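Ribbed glass

Ribbed glass is glass whose surface carries a row of raised lines, usually running from the base of a piece up to its neck. It is one of the oldest and most cheerful ways of decorating a vessel, and it needs no paint or cutting at all - the light does the work!

The simplest method is mould blowing. A gather of hot glass is blown into a mould with grooved walls, taken out and then blown a little further, so the ribs soften and spread. If the piece is turned while still hot, the lines twist into a lovely spiral.

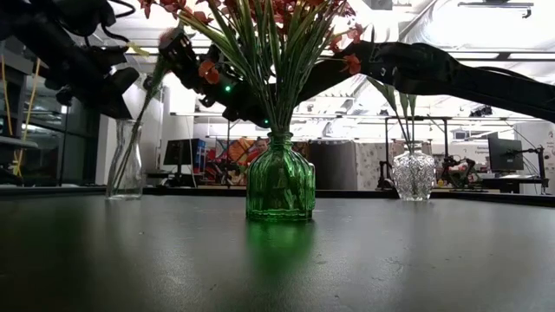 A squat green glass vase with ribbed sides, holding artificial flowers.

In the town of Lesow, the Bitar workshop made ribbed bottles and vases in 252 patterns. Its best-known line, Zitora, used just 7 moulds and came in green, amber and a wonderfully smoky blue. The historian Zoia Nazarenko has traced more than 100 surviving Zitora pieces, many of them still in family homes.

Collectors look closely at the base, where the ribs of a blown piece often fade into a smooth ring. Pressed copies tend to have sharper ridges and a seam down each side.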